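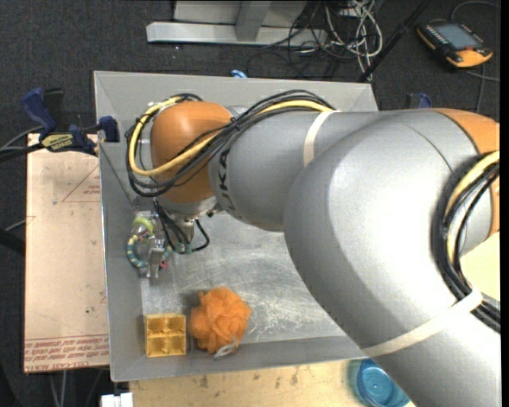
A Visit to the Robot Room

Search this site Type a word and press Enter

Every June, the Flendholm workshop opens its doors to visitors for one day. Children can walk in, look at the machines and ask the people who run them anything they like. If you can't get there, this page will tell you what you would see and hear.

The first stop is the robot arm. It does not have a head, legs or a face. It is gray and orange, and it has KUKA written on it, the name of the company that makes it. The people at Flendholm call it Bolter.

How does an arm bend?

Hold your own arm out. You can bend it at the shoulder, the elbow and the wrist. A robot arm bends at places called joints too. On Bolter, the joints are easy to find: look for the rounded orange parts. The long gray pieces between them are a bit like your bones. Inside each joint is a motor that turns it.

Bolter has 6 joints. Amerley Owusu runs the demonstration, and she starts by asking everyone to touch their own nose, then the top of their head, then their knee. You didn't have to think about how far to bend your elbow. A robot has to work out the angle of every joint before it can put its hand in the right place.

What are all those cables?

The black and yellow cables along the arm carry power and messages. They hang in a big loop near the wrist. If they were pulled tight, the arm could not turn without tugging on them. Straps keep them close to the arm farther along.

The hand

The part at the end of the arm is called a gripper. It is much simpler than your hand. It has no palm and no thumb, and it can't feel that something is soft unless it has a sensor to tell it so.

The job

Bolter's job is to pick things up from a metal tray. The tray has sloping sides, so things that roll away stay inside it. Two of the things are a yellow plastic block and an orange bath sponge, the fluffy kind made of netting.

Which one do you think is harder to pick up?

Most visitors say the block. The sponge is harder. A block keeps its shape when you squeeze it, so the robot can be told how wide to open its gripper. A sponge squashes. It looks a little different every time it lands, and its netting can catch on the gripper. It also has a small white loop, and a robot might take hold of that instead of the middle.

Rungnapa Panyasiri writes the programs for the arm. She keeps a notebook of every try. On one long day Bolter made 142 tries, and 68 of them were with the sponge. When a try goes wrong she writes down what happened, changes one thing in the program and starts again.

Who tells it what to do?

There is an orange and black box with a screen, joined to a cable. It is called a teach pendant. A person can use it to move the arm a little at a time and save each position. Later the robot can go through the saved positions by itself.

Rules for visitors

Stay behind the line on the floor.
Keep your hands away from the tray, even when the arm is still.
Ask before you touch anything.

A robot arm is heavy and strong, and it may start moving without making a sound first.

Try it at home

You need 3 things: a pair of kitchen tongs, a building block and a bath sponge. Put the block and the sponge in a baking pan. Close one eye and pick up each one with the tongs. Now ask a friend to be the programmer. You may only move when your friend says "left," "right," "up," "down," "open" or "close." Write down how many tries each one takes.

Words to know

Joint: a place where an arm can bend or turn.
Gripper: the part of a robot that holds things.
Program: a list of instructions for a machine.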